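Wotora Front-Loading Washer, Gray

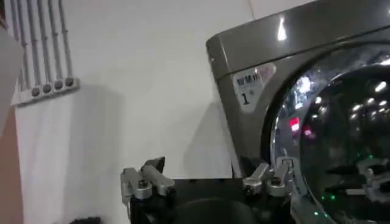 Round glass door and front panel, with the label to the left of the door.

The Wotora is a front loader in glossy gunmetal gray with rounded top edges. The round door has a silvery rim and dark glass. The label on the front panel is printed in Chinese and carries a large number 1. Leave it on or peel it off after delivery, as you like.

Stock comes to us through Stadix. We have sold more than 227 of these since last August, mostly to apartment owners and small guesthouses.

In the box
Washer
Inlet hose and drain hose
Transit bolt caps
Printed guide in English

Before you order
Measure your doorway and any turn in the hall. The drum is held by transit bolts during shipping, and these must come out before the first wash. Keep them if you plan to move. The floor should be level and firm.

Delivery and setup
Delivery takes 3 working days inside Lynch and is handled by 2 people. Setup is extra and covers leveling, hose connection and a short test cycle. We do not move pipes or add outlets.

Warranty
3 years, parts and labor. Keep your receipt.

Questions about fit or hookup: ask for Ghazala Ghauri at the parts counter. Trade orders go to Jacqueline Royer.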